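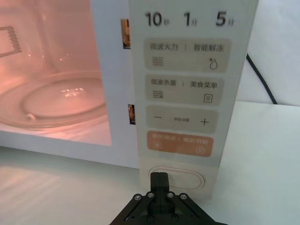
電子レンジの扉を開ける、ボタンを押す、閉めるという操作は、昨年度の班から引き継いだ作業セルの課題の一つである。本報告では、このセルを毎週同じ状態で動かすために行ったグリッパの調整と保守の手順をまとめる。対象の電子レンジは白い卓上型で、操作パネルの下のほうに楕円形の大きな扉開ボタンがある。グリッパは黒い指の先端をこのボタンの下寄りに当てて押す。指の根元の取付板は四本のねじで固定されており、後で述べる不具合の多くはこのねじの緩みと関係していた。

1. セルの構成

アームは研究室にある六軸のもので、型式名はWemauである。手首に小型カメラを取り付け、その前方に平行グリッパが出る配置になっている。制御用の計算機では、学科で使っている動作記録ソフトToltdenを動かした。机は白い天板のもので、脚にはキャスターがないが、掃除のたびに少しずつ動くことが分かったため、床に養生テープで脚の位置を記した。電子レンジの位置は、机の手前の縁から本体前面までの距離で管理した。

電子レンジは実際に通電した状態で使うが、加熱は行わない。作業終了時には必ず電源プラグを抜く。

2. 引き継ぎ時の状態

最初に動かした日は、扉開ボタンを押す動作を16回続けて行い、9回しか扉が開かなかった。開かなかった場合の多くで、指先がボタンの縁に掛かって滑っていた。昨年度の記録には「押し込み量を増やせばよい」とあったが、そのとおりにすると今度は本体が後ろへずれ、次の回の位置が合わなくなった。

そこで原因を次の順に調べた。

(1) 本体の滑り
(2) 指先の摩耗
(3) 取付板のねじの緩み
(4) カメラと指先の位置関係のずれ

(1)については、本体の足の下に薄いゴムシートを敷いた。足の裏にほこりが付いていたので、先にアルコールで拭いてから敷いている。これで本体のずれはほぼ見られなくなった。

3. ねじの点検と締め直し

取付板の四本のねじのうち、両端の二本が手で回るほど緩んでいた。指を軽く左右に振ると先端がはっきり動き、押す位置が毎回変わる原因になっていたと考えられる。

締め直しは次の手順で行った。

・アームを点検姿勢にして非常停止ボタンを押し、制御盤の主電源を切る。
・四本とも一度半回転ほど緩め、板を基準面に突き当てる。
・内側の二本を軽く締め、次に外側の二本を軽く締める。
・同じ順で本締めする。トルクドライバーは備品棚の二段目にある。
・ねじの頭と板にまたがるように、細い油性ペンで合いマークを引く。

初めは一本ずつ端から強く締めていたが、板がわずかに傾いた。Holmgren先生(Ulla Holmgren)から、仮締めを挟むようにとの指摘を受けて上の順に改めた。ねじ緩み止め剤は中強度のものを少量使った。樹脂の部分に付くと傷むおそれがあるため、塗るのはねじの先だけにした。

4. 指先の交換

指先は、角のある形のものを使っている。古い指先は角が丸くなっており、ボタンに当たる面が狭かった。予備品はOpokuの箱に残っていたものを使ったが、穴の位置が少しずれていて、そのままではねじが入らなかった。やすりで穴を広げて取り付けた。次に部品を作るときは、図面の穴径を見直す必要がある。

5. 位置合わせのやり直し

指先を外すと、カメラから見た先端の位置が変わる。交換後は必ず校正板を机に置き、較正プログラムを最初から実行する。校正板を本体の前面に立てかけて済ませたことがあったが、このときは奥行きの値が大きく狂い、一日分の記録を捨てることになった。

電子レンジの庫内灯が点いていると、明るい部分に引っ張られてカメラの自動露出が変わることも分かった。露出は手動に固定し、値を400とした。この値はToltdenの設定画面での数値で、単位は表示されない。

6. 調整後の結果

2018/09/23から新しい状態で記録を始めた。初日は日曜で建物の空調が止まっており、午前中だけで切り上げた。その後の分を合わせて338回の押し動作を行い、扉が開かなかった回はログに時刻と指先の位置を残した。失敗の大半は、ゴムシートを敷き直した直後に集中していた。敷き直しのあとに本体の位置を測っていなかったことが理由と思われる。現在は測定を点検表に加えている。

合いマークのずれは、途中で一度だけ右端のねじに見つかった。締め直してからは動いていない。

7. 日常点検

作業前:脚の位置、本体前面までの距離、合いマーク、指先の傷、ケーブルの引っ掛かり。
作業後:指先の拭き取り、アームの待機姿勢、電源プラグ、記録の保存先。

電源ケーブルは本体の横から後ろへ垂れているため、アームを右側から回り込ませる動作は禁止領域として登録した。登録名はcable_rightである。

8. 残った課題

扉を閉める動作は今回の調整の範囲に入れなかった。閉めるときは扉の外側を手前から押すので、指先の角で扉に傷が付く可能性がある。次の班では、指先に薄い保護材を貼る方法を先に試してほしい。ただし貼ると先端の寸法が変わるため、5の位置合わせをもう一度行うこと。点検表の原本は共有フォルダのCevusellに置いてある。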